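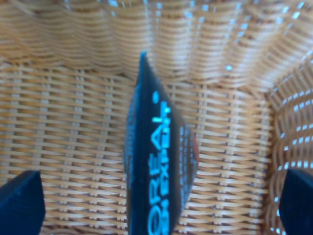 *By Arif Yusof, for the Domcombe shop pages*

# Vemeck woven basket

I bought my first Vemeck basket to stop the bathroom shelf from looking like the bottom of a gym bag, and I've been pushing them on friends ever since! It's a honey-colored weave, nice and tight, so even a skinny little hair sachet has somewhere to live (mine used to slide behind the sink and stay there for months).

The sides let a bit of light through, which I love, and the corners are rounded, so nothing snags when you're digging around half asleep at 6 a.m.

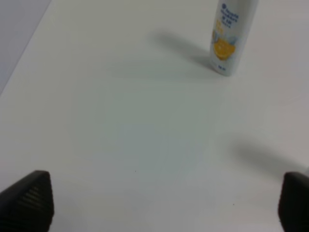

Tall bottles I still leave out on the table, partly because I like grabbing them with one hand and partly because a basket full of bottles gets heavy. Sachets, hair ties, combs, the travel stuff from Tedesco that I keep meaning to finish – all that goes in the basket.

**Cleaning:** soft brush, then a barely damp cloth. Please don't soak it!

**Returns:** 60 days, unused.

**Shipping:** goes out from Grurnenex in 5 days or less. Order 2 and they come nested in one box, so take a look inside before you email me about a missing one.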